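Arkel läuft wieder, und diesmal sogar mit dem neuen Planer

21. Januar 2020

So, die Feiertage sind vorbei und ich sitze wieder jeden Abend an meinem kleinen Greifprojekt. Wer neu hier ist: Arkel heißt mein Steuerungs-Stack, Lilon ist der Bewegungsplaner darunter, und beides schraube ich seit letztem Frühjahr zusammen (die Namen stammen aus einem alten Rollenspiel, fragt nicht).

Im letzten Beitrag hatte ich ja gejammert, dass der Arm kurz vor dem Greifen immer so eklig zuckt. Ich hab ewig am Regler gedreht, Dämpfung rauf, Dämpfung runter, alles Quatsch! Der Fehler saß in der Übergabe: Lilon hat die Bahn mit einem anderen Zeitraster ausgespuckt, als Arkel sie abgespielt hat. Zwei Zeilen geändert, Ruhe im Karton. Peinlich, aber schön.

Danach hab ich über Nacht einen langen Lauf in der Simulation gestartet, 2.354 Versuche mit zufälligen Startposen. Davon sind 1.386 sauber durchgegangen. Klingt mau, ist für mich aber ein Riesensprung, vor Weihnachten war ich froh, wenn überhaupt mal was hängen blieb.

Was noch richtig nervt, sind runde Sachen mit Loch in der Mitte. Die Greifpunktsuche setzt die Finger am liebsten links und rechts ganz außen an, und je nach Winkel ist das dann zu breit.

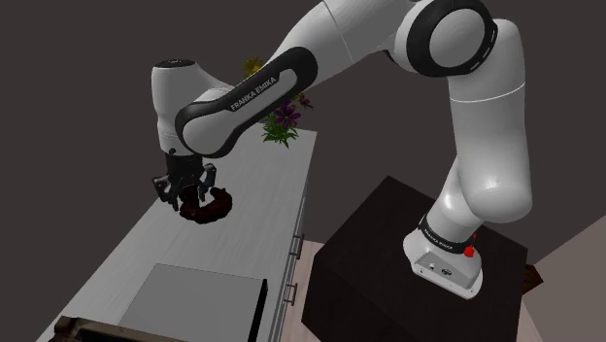
Mein nächster Versuch ist deshalb, auch Griffe über den Rand zuzulassen, also ein Finger innen, einer außen. Dafür muss die Kollisionsprüfung feiner werden, und die frisst jetzt schon über 7 Millisekunden pro Kandidat. Mal gucken, ob ich das irgendwie vorfiltern kann. Falls jemand von euch sowas schon mal gebaut hat, immer her damit in die Kommentare!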